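May 3, 2020

Up at five, oatmeal, in the building by ten to six. Cold enough that I left the car heater on the whole way. The lot was half full, the way it is now.

The second Jorkley line ran all shift without a person on it. It stopped three times in the morning, once for a torn carton and twice for nothing I could find. Each time the light goes yellow and whoever is closest walks over, clears it, and presses the green button. Today that was mostly me. I used to work that line with five other people. Two of them are on nights, one went over to Ledesma, and I don't know where the other two ended up. I should call Denise's sister and ask. I keep writing that down.

What I miss is the talking. You could pack and talk all day. Now I am at a table for half the shift with the hand gripper, and you don't talk much there. You watch your hands. The other half I am walking between yellow lights.

Table work today was bottles again. Teresa Geraghty had the sheet and 40 pick-ups on it for me before first break. Come in level, close, lift a little, set down, open, back out. If you hurry the close, the bottle tips, and the whole pick-up gets thrown out and you do it over. I had to do four over. I did the hair gel jars last month and those were worse.

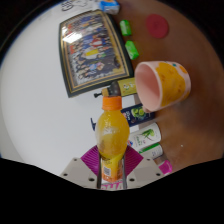
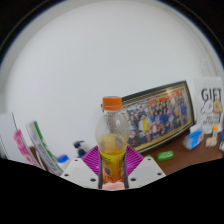

Drink bottle with the orange cap in the hand gripper, framed picture in the background both times.

My grip is getting better. The first week I held the handle like a hammer, and my wrist hurt so much at night I slept with it on a pillow. Ebise Kumsa showed me to rest my elbow in close and move from the shoulder. She has done this longer than anyone on our shift. She is fast and she hardly has any thrown out. I asked her if it bothered her, teaching the arms to do what we do. She said she was teaching them to pick up a bottle and there was a lot more to the job than that. I said there was more to it when we had a line. She didn't answer, and then her break was over.

I thought about it on and off the rest of the day. I am not against the machines. I don't miss the shoulder pain from the high shelf, and I don't miss mandatory Saturdays in the busy season. The Givirine cases weighed more than they looked and I was lifting them for eleven years. An arm does that now and it can have it. But when they put the arm in, they said the people from that station would be moved to "skilled support," and what that meant was one of us moved and two didn't.

Pay is the same as it was on the line. They said there would be a new grade for table work and that we would hear in July. Teresa says the same thing every time somebody asks, that she has sent it up. I believe her. She looks tired. She has 27 people now and had more than twice that when I started under her, and you would think that would make it easier, but she spends the day on the computer going through what got thrown out and why. She told me she used to know everybody's kids' names. She asked about Paulie today, so she still knows mine.

There was a short meeting after lunch by the time clock. Somebody from the Lotomell office read off a page. The new line packed 476 cartons in its best hour and they are very pleased. Then he asked for questions and it was quiet. Finally I asked who is supposed to clear the line at night if there are only two people on the whole floor. He wrote it down. Afterward two of the younger guys came over and said they had wondered the same thing. I said then speak up next time. I was a little sharp about it.

After the meeting I had an hour on the table, then back to the lights. One stop was a label folded over on itself. I could see it was going to catch from ten feet off, just from how the roll was sitting. I fixed the roll before I pressed the button and it didn't stop there again. There is no place on the form for that. The form has jam, misfeed, damaged, other. I put other.

Home by three. Wrist was sore but not bad, used the blue ice pack for twenty minutes. Made the rest of the chicken with rice. Paulie called and said his hours are cut again. I told him they are taking names for nights here. He asked doing what, and I had a hard time explaining it. I said you pick things up and put them down with a claw and you walk around when the lights go yellow. He laughed and said he would think about it.

Need to get gas before tomorrow. Shoes are going at the left heel, look for the receipt.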